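Workshop notebook, Saturday
Bench side of the room, start 9:40

Came in meaning to glue up the Castari sample trays. Did not glue up the Castari sample trays. The white table had turned into a buffet again over the course of the week, so the morning went to tidying, and I am writing it down so that it counts as work.

Rule as I understand it, for whoever reads this next: food on the table is tolerated, food wrappers on the table are a way of life. Lina Abou Jaoude's position is that a wrapper isn't trash until everyone has walked past it twice. By that standard most of ours are antiques.

Sorting
Three piles. Trash, wood, and "ask Lina." The third pile was the tallest by 10:15 and I have put it on her chair, where it can ask her itself.

Offcuts: anything over 30 mm on the short side goes back in the Barkberg tub. Anything under is kindling, however nice the grain is. I kept two small ones for sanding blocks, which makes me a hypocrite with sanding blocks.

Table surface
Vunel spray, diluted as per the lid, wiped left to right. It lifts sugar and pencil. It does not lift whatever was spilled in January. Tried the stiff brush on that, then 400 grit on one corner of it, then thought about what 400 grit does to a white tabletop and stopped. Leave it alone please. Don't put a mug on it either, I'll know.

Paper and wrappers
Tissues count as trash even if "only used for the glue." Brown paper counts as trash once it has been balled up. Snack packets get checked first, after last month's incident with the half-full one and the vacuum.

Bin
The round black one stays on the floor where people can reach it. We have 26 liners left out of the Sivakumar box, so change it when it's full and not when it's embarrassing. Bottles are supposed to go in the other bin. See below for how that's going.

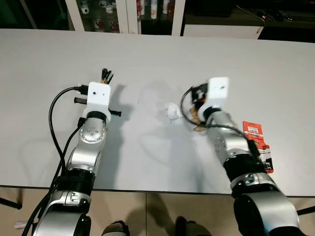
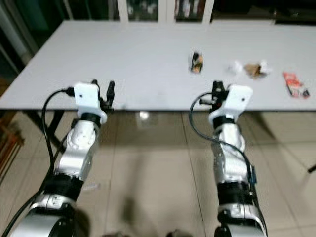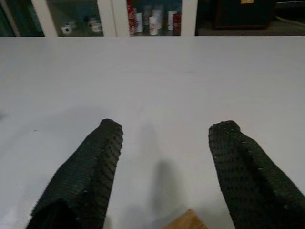

Bottle with the blue label, in the wrong bin:

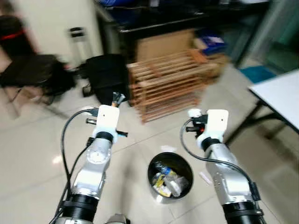 Left for next week
Pick up the paper scraps on the floor by the bin. Whoever throws from the stool needs to stand closer.
Find out if the slatted pine rack is being kept. If so, it wants to be off the floor.
Order more Vunel.
Castari trays, really this time. Clamps are set to 169 mm, don't touch them.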